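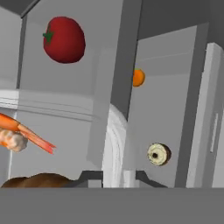
# Storing Fresh Produce in a Shared Kitchen

Issued by the Residential Services Office, Vumville House

This guide explains how residents of Vumville House should store fruit and vegetables in the shared kitchens. It applies to all 14 kitchens in the main building and to the two kitchens in the Skulik annex. Residents who keep only dry or canned goods may skip to the section on labels.

The guide replaces the sheet issued in February. The main changes are to the rules on cut produce and to the weekly clearing time.

## Before you begin

You will need the following:

- your assigned shelf number, printed on your kitchen card
- a roll of paper labels and a marker, kept in the top drawer beside the sink
- at least two lidded containers of your own
- clean paper towels or a cotton cloth

Containers must be marked with your room number on the base as well as the lid. Lids are often separated from their containers during washing, and unmarked items are placed in the lost property bin by the door.

## Step 1: Sort what you have bought

Unpack produce on the counter and divide it into items for the open shelf and items for the refrigerator. Remove any piece that is split, leaking, or showing mold, and place it in the compost pail. Bruised pieces may be kept, but should be set aside and used first.

The open shelf is suitable for:

- whole tomatoes
- bananas
- onions, garlic, and potatoes
- winter squash
- unripe avocados, peaches, pears, and mangoes
- oranges and lemons that will be used within the week

The refrigerator is suitable for:

- leafy greens and fresh herbs other than basil
- carrots, celery, broccoli, and cauliflower
- berries, cherries, and grapes
- ripe avocados and ripe stone fruit
- all produce that has been cut, peeled, or cooked

Apples may be kept in either place. They remain firm far longer in the refrigerator, and residents who buy them by the bag are asked to keep most of them there.

## Step 2: Prepare the shelf

Wipe your shelf section with a damp cloth and allow it to dry fully before placing food on it. Do not line shelves with newspaper or foil. Each section is separated from the next by a divider, and produce must remain on your own side of it. Nothing may be stacked above the height of the divider.

Sections next to a window receive direct sun for part of the day. Potatoes turn green in light and should never be stored there. Residents assigned a window section may request a covered bin from the Residential Services Office at no charge.

## Step 3: Place items with care

Tomatoes keep best at room temperature until they are fully ripe. Set them in a single layer, stem side down, with a little space between them. A ripe tomato that will not be eaten the same day may be moved to the refrigerator, where it will hold for another two or three days. Take it out an hour before the meal, as the flavor is dull when cold.

Keep onions and potatoes in separate bins. Stored together, both spoil sooner. Onions and garlic need moving air and should be placed in a mesh bag or an open basket — never in sealed plastic.

Bananas, apples, pears, and ripe tomatoes give off ethylene, a natural gas that speeds ripening in other produce. Keep them away from greens, cucumbers, and broccoli. The same effect can be put to use: a hard avocado placed in a paper bag with a banana will usually soften within a few days. Check the bag daily and fold the top loosely.

Citrus fruit may sit on the shelf for up to a week. For longer storage, place it in the refrigerator drawer without a bag.

## Step 4: Pack the refrigerator drawers

Each kitchen has two drawers for produce. The left drawer is set to high humidity and is reserved for greens, herbs, carrots, and broccoli. The right drawer is set to low humidity and is reserved for fruit. Please do not move the sliders.

Greens should be dry when they are put away. Wrap them in a paper towel and place them in a container or loosely closed bag, changing the towel if it becomes wet. Do not wash berries until you are ready to eat them.

Cut produce must be placed in a lidded container and labeled with the date it was cut. Under the revised rules, it may be kept for no more than three days. The former limit was five.

## Step 5: Label everything

Write the following on every bag or container:

1. your room number
2. the date it was stored
3. the word "share" if others may use it

Loose fruit on your own shelf section does not need a label. Loose fruit in a refrigerator drawer does, and should be bagged so that a label can be attached.

## Weekly clearing

Kitchens are cleared every Sunday at 2 p.m. Staff will remove unlabeled items from the refrigerator, cut produce past its limit, and any item that has visibly spoiled. Items removed for spoilage are not replaced or refunded. Residents who will be away on clearing day should offer sound produce to their kitchen group or leave it in the share basket on the counter.

Last year, the building sent roughly 3,000 pounds of food to compost, much of it produce. The office asks residents to buy in smaller amounts where possible. The Sorrentino market stall in the front courtyard sells single pieces at the same price per pound as full bags.

## Common problems

**Fruit flies.** Remove all overripe fruit, empty the compost pail, and wipe the shelf. Place ripe fruit in the refrigerator for several days. If flies are still present after a week, submit a maintenance request.

**Limp carrots or celery.** Trim the ends and stand the pieces in cold water for an hour. They may be eaten raw if they become crisp again, or used in soup if they do not.

**Sprouting potatoes.** Small sprouts may be cut out. Discard any potato that is soft, shriveled, or green.

**Water in the drawer.** Dry the drawer with a cloth and check for wet bags. If water returns the next day, report the refrigerator number.

## Contact

Questions about shelf assignments should be sent to Zinhle Tshabalala, Residential Services Office, Room 76. Replacement labels and covered bins may be collected from the same room during office hours.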